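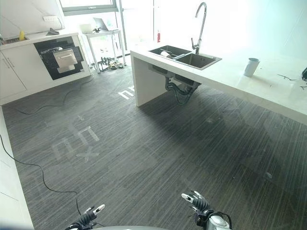 Ornero Magazine | Audience & Channels Desk

The newsletter nobody unsubscribed from

December 2025

Words: Kristýna Ondrejka

Margareta Manole sends one email a week. Plain text. No header, no buttons, no "hey friend." It goes to 3,000 people and on a good week more than half of them open it. Her company, Skotudier, sells replacement parts for espresso machines. Gaskets, mostly.

She used to do what everyone does. Five sends a week, a discount in every one, a countdown clock. List was a lot bigger then. Sales were not.

"I was training people to wait for the coupon," she says. "Then I was mad at them for waiting."

So in September last year she cut it. First she wrote to the whole list and asked who wanted to stay. You had to click. Silence meant you were off. Her business partner, Mircea Munteanu, hated the idea and still sort of does.

"You spend years paying for those names," he says. "And then one morning you throw them in the trash. I did not sleep great."

The reply count that first week was 1,398. Not clicks - replies, real ones, typed by hand. People asking about a leaky group head, people sending in a question they'd been sitting on for a year. Manole answered as many as she could get to. It took her most of the month and she says she'd do it again, though maybe with help.

Those questions became the newsletter. One question, one answer, a link at the bottom if there's a part that fixes it. Some weeks there is no part. She sends it anyway.

Does it scale? Kacper Kurek gets asked this a lot. He runs email for Soltenier, a bigger outfit with a bigger list, and he tried a version of it this year. Results were mixed. Opens went up to 52 percent on the smaller list, from 41. Revenue per send went up too, but total revenue dipped for a good four months before it came back, and he had to sit thru some unpleasant meetings.

"If your boss looks at the number every morning, don't start," he says. "Or start with one segment. Small one."

His other advice is duller. Clean the list before you change the writing. Pick a send day and keep it. Put a human adress in the reply field and have somebody read it before lunch.

Not everyone buys it. Vasilică Sandu, who consults for retailers, thinks the plain-text thing is a fashion and that shoppers buying a sweater want to see the sweater. Fair point. Gaskets are not sweaters. He also says most brands asking for replies have no plan for when they get them, and that part Manole agrees with completely.

She's got a second newsletter coming in the spring, for cafe owners. Working title is Magalhães, after the street her first shop was on. Sign-up is one box. She's already worried it's too many fields.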